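3.2 Where households put things down

The second part of the survey dealt with temporary placement, meaning the spot where an item goes when a person has it in hand and has not yet put it away. We sent the questionnaire to 180 households in Rokura and Hakness in August, and 116 returned it complete. A further 22 came back with one or more pages blank and were left out of the tables.

Respondents were asked to keep a diary for one week and to note each time they set down an item from a list of kitchen goods. The list was the one used by Sadeghi in her earlier work on shared kitchens, with two changes: the kettle was dropped, and the cutting board was added after the pilot in Jisent. Mahsa Sadeghi also coded the diaries. Entries she could not read were marked as missing.

Most households had one favoured surface and used it for nearly everything. In 98 of the complete diaries this was the counter beside the sink. The remainder favoured a table, the top of the fridge or, in a few older flats, a windowsill. Household size made little difference. The age of the kitchen did – people in kitchens built before the last round of renovations moved items more often, and wrote longer notes about it.

Items used every day were put away less often than items used weekly. This matches the pattern reported for the Nazari housing block, although the kitchens there were smaller and had no pantry. The cutting board was the item most often left out overnight, and its entries are treated separately in Section 3.3. Figure 4 shows a board on a work table marked off in cells.

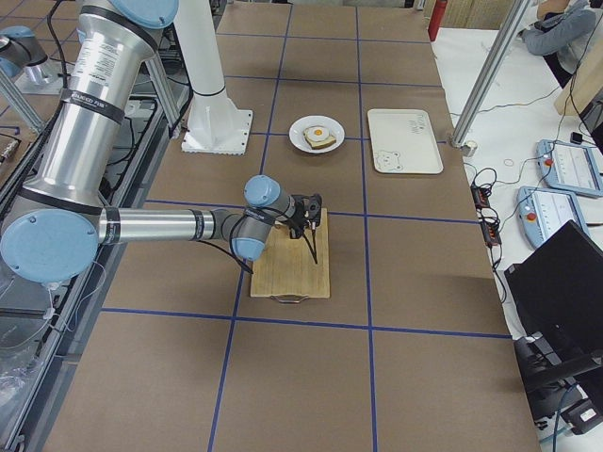
Figure 4. Light wooden cutting board on a table covered in brown paper, with a grid of dark blue tape lines.

Did people who left more items out think of their kitchens as untidy? Mostly they did not, and the rating they gave for tidiness was only weakly related to the number of items in the diary. Several wrote that a clear counter was less useful to them than a full one. Ratings were lower in homes where two adults cooked on the same day, and the notes from those homes mention lack of space more than mess.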